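Re: [clukley-studios] coat rack by the fridge

On 29 Oct 2019, Katalin Kocsis wrote:
> Can we settle where the coat rack goes? It was by the door
> until January and I liked it there. Also, are the 4 spare
> hooks from Bodnár still around?

The rack is staying next to the refrigerator for now, against the brick wall. By the door it got knocked every time a delivery came in. It's the black metal one with the hooks at the top and a couple lower down - please use the lower ones for bags.

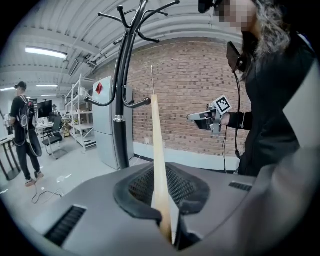 Katalin would still rather have it nearer the door, and asks whether wet coats will drip on the floor by the fridge. Fair point. I'll get a rubber mat from Gullwood when I order the shelf liners.

The spare hooks are in a drawer in the back office. They don't fit this rack - they were for the old Vundance one.

Two other things. The white shelving is for shared supplies only, so take personal stuff home by the end of the month. And if you put a box on the floor next to it, write your name on it.

The mat will go on the kitchen account unless someone objects.

--
Clukley Studios list | Contact the list owner | Back to top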